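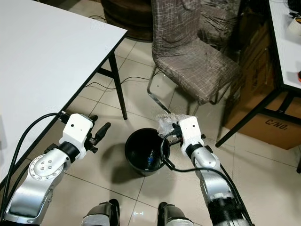
*Bubble wrap over the bin, seen from the robot's head camera.*

**Robot operators wanted, Penry site**

Uvlow is hiring operators to record examples of household chores on two-armed robots. You steer the arms, the robot does the chore, and the recording goes into the training set for our learning system, Lindska. The current task group is tidying: trash into bins, items off tables, chairs back in place.

We have 49 tasks on the list and want 2000 accepted recordings by the end of January.

**What you will do**

- Set up each task from a written card and move the objects between takes
- Operate both arms through the full task, start to finish
- Mark each take as good, failed or unsure, with a short note
- Report loose cables, gripper faults and anything else that looks wrong

Failed takes are kept. Please don't hide them or trim them.

**What we ask for**

- Steady hands and patience with repeated work
- Able to stand for most of a four-hour shift
- Comfortable writing short notes in English
- No robotics background needed. Training takes three paid shifts.

Shifts run from 8 a.m. to noon or 1 p.m. to 5 p.m. You can work either one, but not both on the same day. Pay is hourly and does not depend on how many takes are accepted.

The site is on the ground floor at 91 Murkberg Road, with parking behind the building.

**To apply**

Send a resume or a short letter to Tharushi Kumarasinghe, operations lead, at the address above. Quote job number 1884 and say which shift you prefer. Applicants we want to meet will be invited to a one-hour trial on the robot, also paid.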